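The intersection outside Trernville where the Clivberg road meets the Plarach bypass has seen 6 collisions since spring. The head of the local road safety unit has worked on most of them, and agreed to talk at the station shortly after 7 a.m., at the end of a night shift.

"People stop, look left and pull out," he said. "They forget the bypass traffic is moving at full speed from both sides." The most recent crash, in August, involved a delivery van and a passenger car. Two people were taken to the hospital in Kermani and the road was closed until noon.
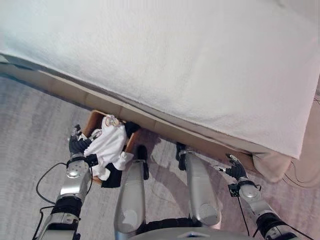
Night shifts are the hardest part of the job, he said, and they follow him home. He tries to sleep until early afternoon, with his phone switched off. Clean clothes stay close to the bed - a drawer that pulls out from under the frame, with a white cotton garment bunched up in it, is about as organized as it gets in a bad week. "If I get called in, I don't want to be looking for a shirt," he said.

A count carried out over one day in summer recorded 3,527 vehicles on the bypass. Of those, 438 were trucks. He wants the speed limit lowered before the intersection and the hedge on the Plarach side cut back. "The hedge could be done tomorrow. The limit takes paperwork."

A traffic circle has been discussed as well, but there is no money for it this year. Until then his unit will keep a patrol car near the turnoff during the morning rush.

"Drivers slow down when they see us," he said. "When we leave, they speed up again."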